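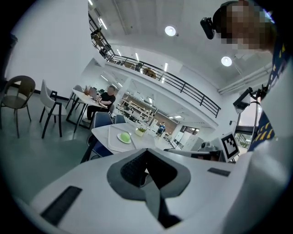
Noviembre, antes de que amanezca

Me he levantado a las cinco porque no había manera de dormir, y mientras se hace el café aprovecho para escribir lo de ayer, que si lo dejo se me enfría.

La asamblea del valle fue larga, larguísima. Empezamos a las seis de la tarde y salimos pasadas las diez, con los pies helados y la garganta áspera de tanto hablar. Se trataba otra vez de la concesión que pide Brosetti en la ladera de arriba: 838 hectáreas, de las cuales 352 caen dentro de lo que nuestros abuelos llamaban el monte de todos. Yo había leído el papel en casa, con calma y con lápiz, pero oírlo en voz alta, primero en castellano y luego en nuestra lengua, me apretó el pecho. En la traducción no había palabra para «servidumbre de paso» y las mayores estuvieron un buen rato discutiendo cuál poner (¡qué gusto da oírlas discutir!). Al final quedó algo así como «camino prestado», y me parece mucho mejor que el original.

Se acordó pedir que la consulta se haga aquí y no en Ostham, que queda a 14 horas de autobús y adonde las viejas no pueden ir. Firmamos 12 familias anoche mismo; otras quieren pensarlo, y lo entiendo, que la empresa promete arreglar la escuela y el techo gotea desde hace años.

Volví andando por el río, con la linterna floja. Me acordé de mi madre, que decía los nombres de las pozas una por una para que no se perdieran, y quise repetirlos, pero se me olvidaron dos. Tengo que preguntarle a mi tía.

Ya sube el café. Hoy toca pasar el acta a limpio y comprar pilas.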